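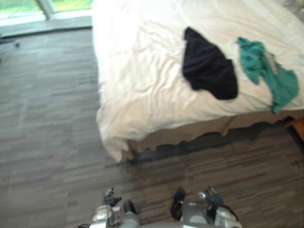
According to Kęstutis Lepik, the hardest part of emptying an army depot is the paper. The trucks can be booked and the cranes can be hired, but every crate that leaves Okthorpe needs a signature at the gate, another at the railhead and a third wherever it ends up. "I've had a forklift stand idle all morning over a serial number," he says. "The thing was there. We could read it. It just wasn't on the list."

Okthorpe is closing as a supply depot. The decision was announced in January, along with a plan to send its stores to two other sites: ammunition to the bunkers at Tamano, and nearly everything else to the newer depot outside Almont. The move is meant to take seven months. As of 2 Apr 2023 the ammunition was gone and the tents, generators and field kitchens were partly packed. The vehicle park had hardly been touched.

The order of the work was set early. Ammunition went first so that the guard on the east side could be cut back, and so that civilian contractors could use the east road without an escort. It travelled at night in small convoys, with the highway closed one section at a time. People in the villages along the route got a leaflet with the closure times. Several complained that the times were wrong, and for the first week they were.

Everything else is slower. A field kitchen has a trailer, a set of burners, a water tank and boxes of utensils, and all of it is recorded separately. Some of the older ones were repaired with parts taken from others, so the numbers no longer match. The clerks have a choice of correcting the record at Okthorpe or sending the kitchen on with a note and letting Almont sort it out. Almont has asked them to stop sending notes.

Most of the haulage is being done by Yook, a civilian firm that already carried fuel for the depot. Its drivers know the site and have the passes. The contract pays by the load, and in February there was an argument over what counted as one. A flatbed carrying a single generator left half empty because the paperwork for the second wasn't ready. Yook billed for a full load and the depot paid.

The question in town is what happens to the jobs. The depot employs roughly 160 civilians as storekeepers, mechanics, cleaners and kitchen staff. They have been offered places at Almont, but the drive is long and the road is poor in winter. Mechanics have had the easiest time finding other work. Storekeepers have had the hardest, as the system they trained on isn't used outside the army.

There is no agreement yet on the land. The council would like the sheds for light industry and the rail siding kept open. The ministry says the soil under the old fuel point has to be tested first, and that no part of the site will be handed over until the results are in. Fuel was stored there for decades, in tanks that were replaced more than once, and the drawings for the oldest ones can't be found.

The vehicle park comes last. Trucks that run will be driven to Almont in groups. The ones that don't will be inspected, and either put on transporters or sold where they stand. Buyers have already been asking at the gate, mostly farmers and a few dealers, and have been told to wait for the auction notice.

Lepik expects to stay until the end of the move and has not decided about Almont. In the meantime he has a shed full of camouflage netting to get through. It is listed by the roll, and a good part of it was put away unrolled.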